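Mixed stock in the sorting bin

At Soltholm the blocks are stored in sheet-metal bins with sloping sides. The slope brings stock towards the middle as the level drops, so the last few pieces are easier to reach. Zbigniew Kaczorowski, who set out the Andville store in August, keeps red and green in the same bin – colour is sorted at the table, by order.

Each bin is weighed on arrival and again after 11 orders. A full load is some 101 blocks. Long pieces tend to bridge across the opening and should be laid flat before the bin is moved.
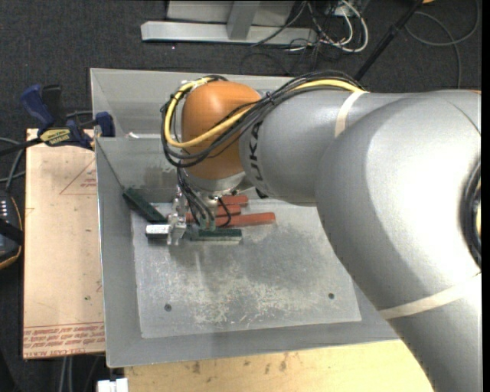

Unham uses the same bins but stores each colour separately, which takes up 2 extra shelves.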